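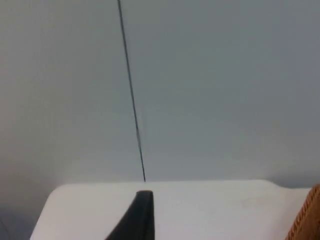 Another "clear your surfaces and clear your mind" course has done the rounds at my end of the internet, so I bought the PDF. 41 pages. I've now read all of them and I have some complaints.

1/ The big claim is that a bare white table makes you calmer. Calmer than what? Than a table with your tea on it? I've lived with a white top for a year. What it does is show you every scuff you would never have noticed on pine.

2/ Then comes the shopping list. For a method that's meant to be about owning less, Prirkow would like you to own quite a lot. A set of four trays from them is 1259 kroner before postage. I used a bread basket.

3/ Nélida Bravo asked whether I'd at least tried it properly before moaning. Yes. Two weeks in December, every evening, everything off the table and into its "home". I did the checklist. I even did the breathing bit. 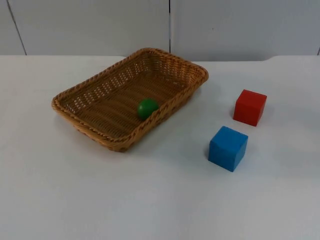 4/ The "one tray rule" is the part people swear by, and I'll give it half a mark. Everything small and loose goes in one shallow basket at the end of the day. Fine. But a tray only works if things go in it, and in my experience you get what you see here: the green ball has made it into the wicker and the red and blue cubes are still sitting out on the table beside it. The PDF calls this stage "nearly home". I call it not tidied.

5/ Also, can we talk about open weave? Lovely to look at. Crumbs, glitter, anything smaller than a pea goes straight through the gaps at the sides. The guide says to "shake out weekly". Onto what, exactly? The nice clear table?

6/ Perihan Tokgöz says hers has a cotton liner. So now the basket for the things needs a thing in it. She did say it washes well.

7/ On toys in particular. The guide wants them sorted by colour and then by shape. I know one child who'd do that and he's Janka Pešek's nephew, and he'd do it without a PDF. Everyone else's will tip the lot out to find the one they want. A basket with low sides is good for this because they can see in. That's my one bit of real praise so far.
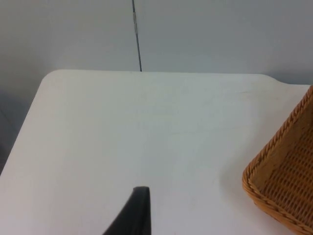

8/ Back to the money, then. The follow-up course is 400 kroner and promises to take you "from tray to whole room". I asked in the comments what was in it that wasn't in the first. The reply was a heart and a link to the checkout.

9/ They also say 1000 families have done the full programme. Done it how? Finished it? Paid for it? Still doing it by Easter? I'd take a number for that last one much more seriously.

10/ Bảo Tạ, who likes the method and is a far tidier person than me, thinks I'm being unfair and that the habit is the point. Maybe. But the habit is putting your stuff away before bed, and my gran did that with a biscuit tin.

11/ What I've kept: one basket, low sides, lives on the table. What I've dropped: the colour sorting, the checklist, the breathing. The matching set from Prirkow I never bought.

12/ A few of you are asking about the Skjelbred boxes with lids. Haven't tried them. Nhi Phí has, ask her, she says the lids warp.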